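House Rules, With Photographs
Skaltura Automation, Flurnthorpe workshop

We have a binder of safety procedures. It runs to several hundred pages and holds the side door open very well. The rules on this page are the ones we work by from day to day, collected over a long stretch of getting things slightly wrong. They apply to staff, to visitors, and to the managing director when he brings his nephews.

They don't replace the risk assessment for your cell. If the two disagree, follow the stricter one and tell Anqi Qiu, who will be delighted to hear the word "disagree" before 9 in the morning.

Before power goes on

Walk the cell. All the way round, on your feet. Looking at it from the desk with a coffee is a different activity and has its own rule (no coffee past the yellow line).

Check the last name in the log. If the entry says "fine" and nothing more, go and find the person who wrote it. "Fine" was retired as a log entry in August. Write what you ran, at what speed, and what you changed. If you changed nothing, write that too, and be prepared for some gentle skepticism.

Press the emergency stop and confirm it stops things. Do this at the start of every shift. A button that worked on Friday has had a whole weekend to reconsider.

Teaching and slow running

Reduced speed means reduced speed for the entire session, including the bit near the end when you're sure. Davia is our older test cell and she punishes confidence. Xia is newer and lets you get further in before she does the same thing.

One person holds the pendant. The other person watches the arm and keeps quiet unless something is wrong, in which case the agreed word is "stop." We have trialed "whoa," "hang on" and a sort of gasp. None of them made it into the standard.

Name your positions. The current program library has 1,253 saved points, and far too many are called "test," "test2" or "newtest." If you can't say what a point is for, delete it. If you're afraid to delete it, you have learned something about the program.

Two arms, one workspace

Agree on which arm gives way before either one moves, and write it on the whiteboard. Arms are not polite. They will both arrive at the middle with complete conviction.

Set the keep-out zones around the widest part of the tool, fingers open. People measure with the fingers closed, then open them, and then come to see us about the budget.

Look at clearances from the tool end as well as from the doorway. What seems like a generous gap from six feet back can be a good deal less generous close up.

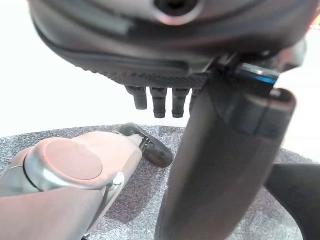 Close quarters at the gripper, with a pink arm segment down on the speckled carpet. Small fingers, one big finger, and a blue-lit stripe where the big one joins the housing.

Bastian wrote in to argue that rule should go further: at his plant they redo the clearance check after every tool change, even a like-for-like swap, and he'd put it in bold if he were us. We don't do bold, but we have adopted the check.

Going home

Park the arms in the home position. The real one. "Near home" is how Monday begins badly.

Tools off, bagged, and on the shelf with a label facing out. Cables coiled over-under. If you don't know over-under, ask, and set aside an evening for the answer.

Lock out the cell, take the key with you to the key cabinet, and leave it there. The key does not live in your jacket. We have 4 keys and at the time of writing can put our hands on two of them.

Corrections and complaints go in the tray by the side door, next to the binder.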